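Tax paper at home, quick tips

Doing this in a hurry, return still isn't finished. These are the things that worked for me at the kitchen table, plus a few I stole from other people. Not a tax pro. Check the instructions that come with your own forms, they change.

Start with one box. Any box. Shoebox, boot box, whatever. Everything with the word "tax" on it goes in, unopened if you must. Sort later. I lost a whole evening last year hunting for a bank form that was in the car.

Write the year on the box in fat marker. On the end, so you can read it when it's on a shelf.

Receipts fade. The shiny kind go first. Take a picture the day you get it, or copy it on plain paper and staple the two together. Keep them out of the window and away from the stove. I had 32 pharmacy slips from one year and could read maybe half.

Don't laminate them. Seo-ah Woo tried that, heat turned the whole slip black. Ask me how she felt about it.

Paper clips slide off. Staples for anything you're keeping, clips for anything you're still arguing about.

Clear off the table before you start. Dishes done and put away, cloth wiped, pen that works. Coffee goes on the counter, NOT next to the forms. 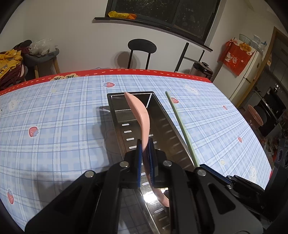
Then make your piles. Mine are: money in, money out, house, doctor, giving, and "no idea." The last one is always the biggest. Go through it at the end when you know what you're missing, half of it will turn out to be junk mail.

Property tax bill. Keep the bill AND the proof you paid it. Ours from Evorthorpe township was $2,799 and they wanted to know which check. Had the bill, not the check number. Write it right on the bill when you mail it, takes two seconds.

Giving. Bags of clothes count as paperwork too if you want to claim them. List what's in the bag before it leaves the house, becuase you will not remember after. Get the slip at the door.

Mileage. Little notebook in the glove box, pencil on a string. Date, where, miles. Lina Boutros does hers at the gas pump while it fills and never misses one. I miss plenty.

If somebody else does your return, don't hand them the box. Put a sheet on top with what's in it and what you're still waiting on. Mine charges by the hour and I cut roughly 19 minutes off just by doing that. Fewer phone calls too.

Shredding. Save it for one rainy afternoon. Sort first, shred second, never both at once. Pull the staples if your machine is a cheap one like mine (a Fosta, jams if you look at it wrong). Old returns themselves I keep, they're thin.

Passwords for the tax sites: on paper, in a envelope, somewhere other than the tax box.

Last one. When it's filed, print the confirmation page. Tape it inside the lid. Then put next year's empty box in the same spot right away, the first forms start showing up in January.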